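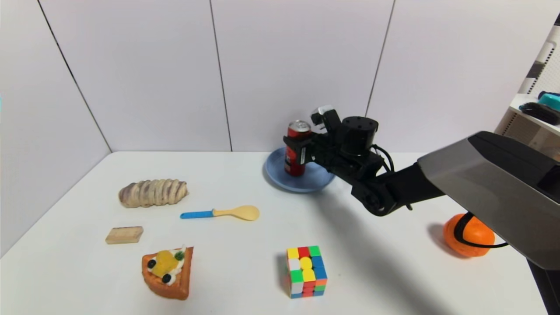
Ashley Pilkington wrote in to ask whether the Keller dishwasher has to be leveled before the first wash, or if it can wait until the kitchen is finished. Do it first, please! I waited on mine, and the door dropped open every time I walked past.

## 3. Leveling and first rinse

1. Slide the Keller into its opening and stop when the front lines up with your cabinets. Go slow, the drain hose likes to sneak underneath.
2. Lay a level across the open door. Turn the front feet with the small wrench from the parts bag (clockwise raises them on mine).
3. Open the lower rack and fill the salt tank. It took me 2 bags, and yes, I spilled plenty.
4. Press and hold Start for 4 seconds until the display shows 11. That's the empty rinse program.
5. Let it run all the way through, then peek under the front panel with a flashlight.

**Caution:** Turn off the water before you touch the inlet hose. I've mopped my floor so you don't have to.

**Note:** Plastic goes on the top rack only. Light stuff like kids' spoons will flip over and fill with water if it's loose, so I tuck it under the fold-down shelf.

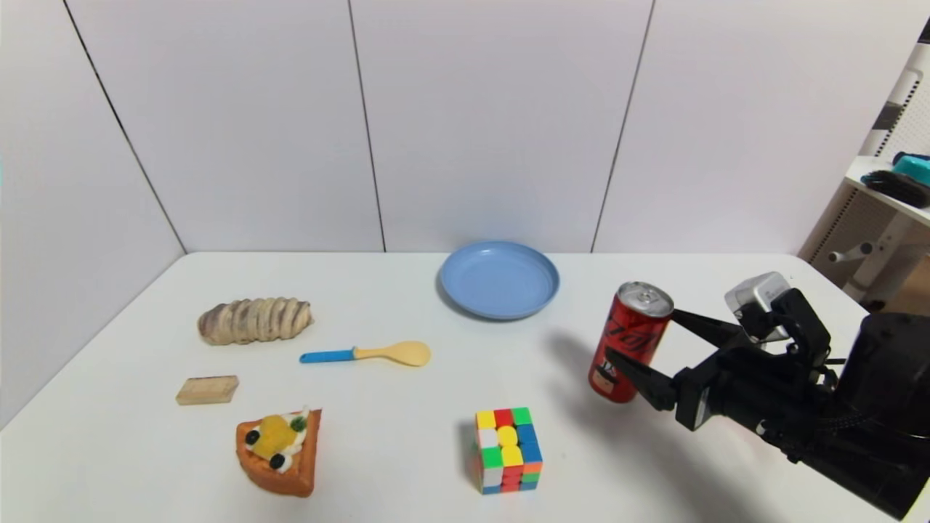 *Plastic spoon with a blue handle: top rack. Light blue plate: see Loading, section 4.*

If the rinse stops early and the display blinks, check the hose for a kink, then go back to step 4 and start it again.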